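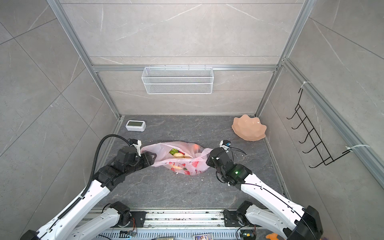

The Nudix cell, with both grippers on the handles of the pink grocery bag.

Nudix Grocery Cell: Equipment and Budget Card

Welcome, and thank you for reading the dull half of the project! This card goes with the bag and bowl recordings and covers what we bought, what we would buy again, and what we want in place by April. If you came for file formats, Yogesh Chauhan keeps those in the other README (he is very patient with questions).

What to budget for

The arms take up most of anyone's attention, and most of the quote too, but I'd beg you to write the small stuff down as its own line. Ours has cable sleeves, zip ties, aluminum rail, mounting plates and a spare bag or two, and it ran to 27 orders before Torunn Hedlund made us put them through Jandbridge together. Shipping got a lot kinder after that.

Plan for two arms from the start if bags are on your task list. We had priced a single arm first, and the second one meant a longer base rail and another round of approvals.

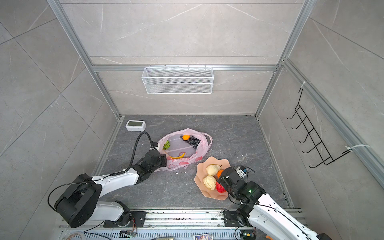 2 min read

Props are cheap and worth being generous with. We set aside 80 dollars for bags, bowls, the wire basket and the hook rack, and a little more for fruit. The basket and rack hang on the rails and leave the floor free for work like this, with one gripper at the rim of the bag and the other over the scalloped bowl with the pears in it. Do put a hand brush on the list as well, as crumbs get everywhere.

Still to buy

Spare grippers, 3 of them, quoted by Yüksel
Replacement wrist cables, both arms
A second set of wall panels, if Nillesora still has the gray
Lidded bins for the props

Fuseini Korletey holds the quotes and will happily share the spreadsheet. Please ask him before you reorder anything, even zip ties, and tell him which cell it's for. Lead time on the grippers is 3 weeks, so get your request in early and leave yourself a bit of slack for the paperwork.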